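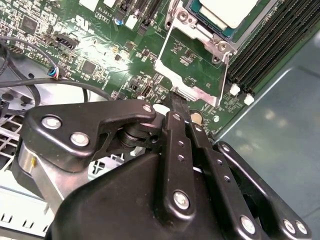
Somow Forum > Hardware > Desktop-PCs
Prozessor im alten Dell-Tower tauschen – was muss ich beim Sockel beachten?

wollmaus_nord
Hallo in die Runde, ich lese hier schon eine ganze Weile still mit und traue mich jetzt endlich selbst mal. Ich habe einen älteren Tower von Dell, der mir all die Jahre treu gedient hat und den ich ungern weggeben möchte, auch wenn er inzwischen beim Hochfahren so lange braucht, dass ich nebenher Kaffee kochen kann. Bei Dukbridge habe ich für 39 Euro einen gebrauchten, etwas schnelleren Prozessor bekommen, laut Händler passend für mein Board.

Den Kühler habe ich schon einmal abgenommen, zum Saubermachen, das ging gut. An den Prozessor selbst habe ich mich nie herangetraut. Muss das Gehäuse dafür liegen oder kann es stehen bleiben? Muss das Netzteil raus?
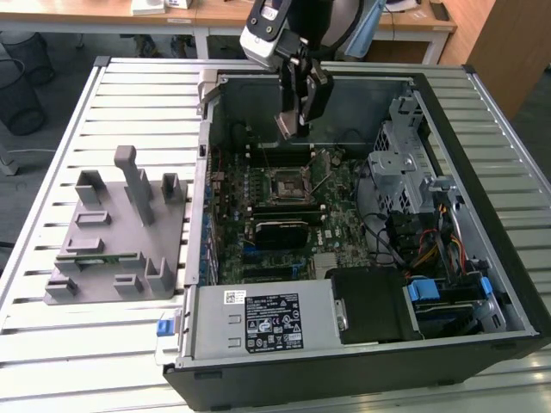 Und dann dieser kleine Metallhebel neben dem Sockel: Wie viel Kraft darf man da aufwenden? Ich habe wirklich Angst, dass es knackt. Ach ja, Arbeitsspeicher habe ich auch noch liegen, 8 GB, der sollte bei der Gelegenheit gleich mit hinein. Vielen lieben Dank schon mal!

schraubenkiste
Hallo wollmaus, schön, dass du dich gemeldet hast! Leg den Tower auf die Seite, offene Seite nach oben, dann arbeitest du von oben und nichts kann dir aus der Hand aufs Board kippen. Das Netzteil darf drinbleiben, nur das Netzkabel muss natürlich ab, danach noch einmal den Einschalter gedrückt halten.

Den Hebel drückst du leicht nach unten und ein klein wenig zur Seite, dann kommt er unter seiner Nase hervor und du kannst ihn ganz aufstellen. Jetzt den Rahmen hochklappen und den alten Prozessor an den Kanten senkrecht herausheben. Beim neuen auf die Markierung an der Ecke und auf die Kerben achten und ihn hineinlegen – gar nicht drücken, er muss von allein liegen. Beim Schließen braucht der Hebel dann spürbar Kraft, und ein leises Knirschen ist bei vielen Sockeln normal (ich habe beim ersten Mal auch die Luft angehalten!).

Wärmeleitpaste nicht vergessen, ein Klecks in Erbsengröße, ich nehme seit Jahren die von Sarnska. Wenn dein Kühler 4 Schrauben hat, zieh sie über Kreuz an, immer nur ein paar Umdrehungen.

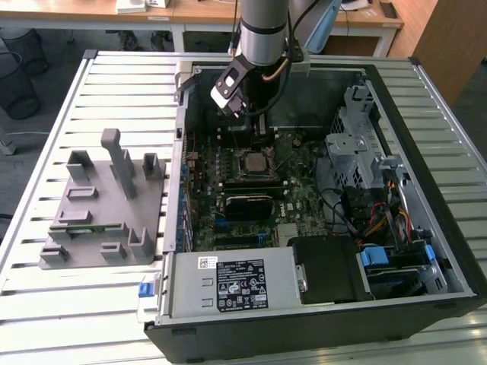 pixelopa
Vorher BIOS aktualisieren!! Mit dem alten Prozessor. Sonst bleibt der Schirm schwarz und du suchst den Fehler ewig beim Speicher.

kabelsalat_sued
Da hat pixelopa recht, und schau bitte auch in der Liste zu deinem Modell nach, ob der neue Prozessor dort steht. »Passt in den Sockel« heißt bei Fertig-PCs leider nicht immer, dass das Board ihn auch annimmt. Den Speicher würde ich erst einsetzen, wenn der Rechner mit dem neuen Prozessor einmal sauber gestartet ist, dann weißt du bei Ärger gleich, woran es liegt. Viel Erfolg, und erzähl doch, wie es gelaufen ist!

Dieses Thema wurde 1.761 Mal aufgerufen.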